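### Setting up the Zosari label printer for your toy library

3. Load the roll with the shiny side up. I got this backward my first time and printed a lot of nothing, so peek at the little arrow before you shut the lid!

4. Hold the green button for 10 seconds, then let go. The light blinks and the tape feeds out a bit (mine always feeds more than I'd like).

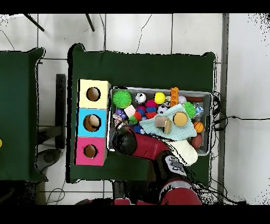
5. Pick template 531 in the menu. It's the small one, and I use it for pretty much everything, from balls to puzzle bags.

**Note:** Leave darkness at 70. Higher looks great on day one, but it smears.

6. Type the item name first and the bin number second, then print one test label.
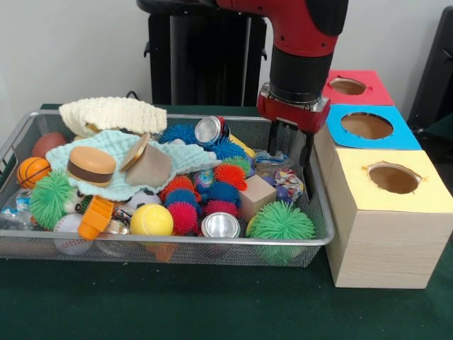
Gilleck wrote in to say the test label came out blank until the printer was switched off and on again, and asked if that should be a step. Sure, let's make it one.

7. If the label is blank, power off, wait, power on and go back to step 5.

**Caution:** Don't pull the tape while it's feeding. Use the cutter.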